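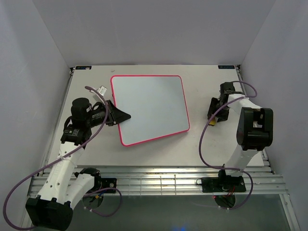
Cleaning a small whiteboard

Old marker comes off a small whiteboard more easily if you start dry. Lay the board flat on a table and hold it by one edge.

1. Wipe with a dry cloth, top line first.
2. Dampen a second cloth and go over any marks left behind.
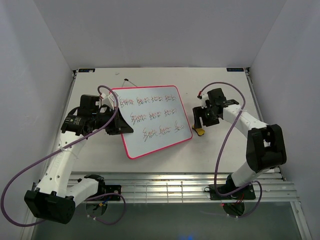
3. Run a corner of the cloth along the inside of the plastic frame — ink dust collects there, mostly in the rounded corners.
4. Dry the board fully before you write on it again.

Wash both cloths on Sunday.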